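Rovora parallel gripper, 60 days in: fine until it isn't
Reviewed by Henryk Sowa
2025-11-02

I run a small shop that takes retired office workstations apart for parts. Memory, processors, drives and heatsinks get tested and sold, and the steel goes for scrap. The Rovora came in as a trial unit in place of our older Wiren, which was slow and ugly and which I now miss a little.

The sales pitch was that it would handle the fiddly plastic bits inside a tower: baffles, latches, fan ducts, the stuff that eats up a technician's morning. I didn't believe that. I do believe it now, up to a point, and the point is the subject of most of this review.

First, the good part. Setup took an afternoon. The fingers are plain blocks held on with screws and you can swap them without taking the whole wrist apart. The force setting goes low enough that it doesn't crush thin plastic. It ran through two weeks of ordinary towers and I had nothing to write down except that the cable sleeve squeaks.

Then it dropped a duct clip into an open processor socket.

If you don't do this work, an empty socket of the kind we see most is a field of tiny contacts. Touch it with a fingertip and the board may be worthless. A plastic clip falling on it corner first is worse. The board was tested and we had already listed it. We pulled the listing. When Grażyna Rutkowska looked at it under the magnifier she found a patch of flattened contacts and put it in the scrap bin without saying a word to me.

The log had error 784, which the manual lists as "grip confirmation lost." Fine. Except the arm kept traveling after the error was written. It swung out of the case with nothing in its fingers, opened over the parts tray, and reported a successful pick. So the unit knew, wrote it down, and carried on. I don't care how good the fingers are if the part that notices trouble isn't allowed to stop anything.

I wrote to Rovora. The first answer told me to clean the finger pads. I cleaned them. It happened again in October, on a different board, with the plastic landing on the memory slots and doing no harm. The second answer came from Paavo Heinonen in their support group, who was at least straight with me: the stop on lost grip is turned off by default, to keep cycle times down. It's a setting, three menus deep, called "hold on loss." He also said the brochure should mention it. It doesn't.

With that turned on, the arm freezes when the grip reading drops. It does not catch the part, obviously. So we changed the order of work as well. Sockets now get a cover before the gripper goes anywhere near them, and plastic comes out last if there's a choice. On the bigger Dell boards there isn't always a choice, and you get jobs where I'd still prefer a human hand.

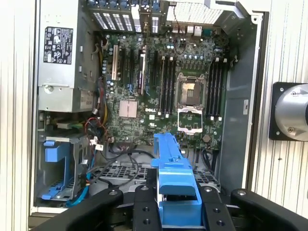 Blue plastic part in the fingers, open CPU socket ahead of it on the Dell board.

The trouble with these blue parts is shape. They're long and angular with a hook at one end, and flat fingers only get a decent hold on the boxy section. All the leverage is out at the far tip. Bump the hook on a bracket and the part wants to turn in the grip, and smooth pads don't give it much reason to stay put. Rovora sells a ribbed pad set. I asked to try one before paying and was told no, so I can't say whether it helps.

Clotus makes a stick-on pad that fits these fingers if you trim it. Wanda Pawłowska cut us a pair and we've had no drops with them so far, but that's a short run and I wouldn't bet a good board on it. Also the adhesive creeps when the shop gets warm.

A word on the safety side, for anyone putting one of these next to people. The same default applies whatever it's carrying. If you have it lifting power supplies or drive cages out of a case, a lost grip means a lump of metal coming down and an arm that keeps moving. Check the setting before the first shift. Then check it again after any firmware update. Ours went back to off after the last one, with no message.

Rovora claims 1000 hours between services. We're nowhere near that, so no opinion.

Would I buy it? At the trial price, maybe. At list, no, and I'd want the default changed and something in writing about the two boards before I talked about list at all. The trial unit stays until the end of the period. The Wiren is still under its dust sheet in the back and I haven't sold it.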